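Updated June 24, 2020

# Teaching two arms to handle a string-tie envelope

If you have made it through the pick-and-place lessons and your arms can move a block from one side of the table to the other without drama, welcome! This is the lesson our club members ask for the most, and it's the one I have rewritten the most times too. We are going to get both arms working on one floppy thing at once. The floppy thing is a paper envelope, the kind with two little round buttons and a string that winds between them.

I'm Zanele Mokoena, and I look after the two-arm bench at the Radebe Robotics Club. Kagiso Buthelezi wrote the first version of this page back in February, and a good deal of it is still his, especially the part on grip width, which I wouldn't dare touch.

## What you'll need

- Both arms, powered and homed (see the Caromon start-up page if you haven't done this on your own before)
- The pair of hand controllers
- Three string-tie envelopes
- The Ritano recorder open on the bench laptop, with a new folder made under your own name
- A partner

The partner matters more than you'd think. One person drives, the other watches the paper and calls out what it's doing. After a while you swap. Please do swap, even if one of you is much better at driving!

## Before you touch the controllers

Undo the string on one envelope by hand, wind it back up, and do it again slowly. Pay attention to what your other hand does, the one that isn't busy with the string. Most people find it is working quite hard, pinching and turning the paper a little so the button faces the right way. One of your arms has to do that job, and you'll want to agree which one before you start. We usually let the left arm be the holder and the right arm be the worker, but if you are left-handed and it feels backward, go ahead and trade.

Then check your cables. Move each arm slowly through its whole reach and watch that nothing pulls tight at the wrist. If a camera cable tugs, stop and fetch Annatjie Kruger or me, and we'll re-tie it with you.

## Step 1: Get the envelope up off the table

Lay one envelope within reach of both arms. Bring the left gripper down to one side edge and slide the lower finger under the paper. You may chase it a bit. Close gently, lift a few inches, and wait for it to stop swinging.

Now bring the right arm in from the other side, higher up, near the closure. Close it on the paper only, and keep clear of the string for now.
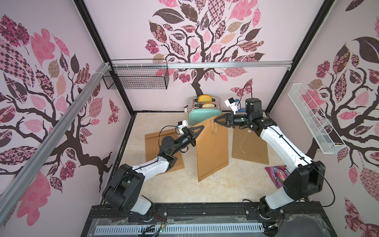 *Left gripper on the edge, right gripper up beside the closure, strings hanging free.*

A little fold or slant in the paper at this stage is fine. What you don't want is the paper stretched flat like a drum, with both arms pulling against each other. The motors heat up, the paper creeps out of the fingers, and sooner or later one side lets go. If you feel you've pulled too far, ease the right arm back in until the envelope relaxes.

## Step 2: Set your grip width

(This is Kagiso's section.) Open the gripper panel and set the closing limit to 17 on both sides. Lower numbers crush the edge, and higher ones let the envelope turn in the fingers when you tilt it. Set the closing speed to 70. You can go faster once you know what you're doing, but give yourself a few good runs first.

## Step 3: Turn the closure toward you

With both grippers holding, roll the left wrist slowly until your partner can see the buttons clearly. Let the right arm follow along. It should feel like two people turning a bedsheet: one leads, the other gives. Go slowly here, slower than feels natural, and talk to each other.

## Step 4: Let go with one, hold with the other

Open the right gripper and back it straight out before you move it anywhere else. Then come around for the string, pinch it near the loose end, and unwind it from the button in small circles. Şengül Kırmızıgül, who has the steadiest hands in the club, does this with her elbows resting on the desk, and I'd recommend you try it that way too.

If you drop the string, go back and pick it up. Don't stop the recording! Recoveries are useful, and we keep them.

## Step 5: Save and label

Press stop, then give the run a label: *opened*, *partly opened* or *dropped*. Be fair with yourself. Our shared folder holds 498 envelope runs so far, and plenty of mine say *dropped*.

If the recorder complains that the bench code is missing, type 2819 and press save again.

Once you've got ten labeled runs between you, come and find me and we'll look through them together. The next lesson is closing the envelope again, and for that one you'll want a snack first.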